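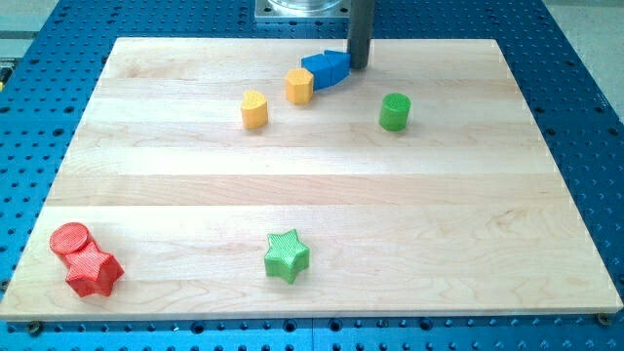
New in the shop: mysteries for the end of summer

In August we lower the price of 18 ebooks from Wuvau, the small publisher of translated crime novels. Most of them are from the Staltovberg series, which many of you asked for after our June letter. You can start with any volume, but I recommend the second one – the first is slow until about page 90, and the translation is a little stiff there.

Escobar is also in the sale. It is a single novel, not part of a series, and the ending divided our readers very much.

The discount works on Isumance readers and in the phone app. Please enter the code 2972 before you pay, we can't add it later. Each customer can use it for up to 6 titles.

Paper copies stay at the normal price. The next letter comes in September, with the historical romances.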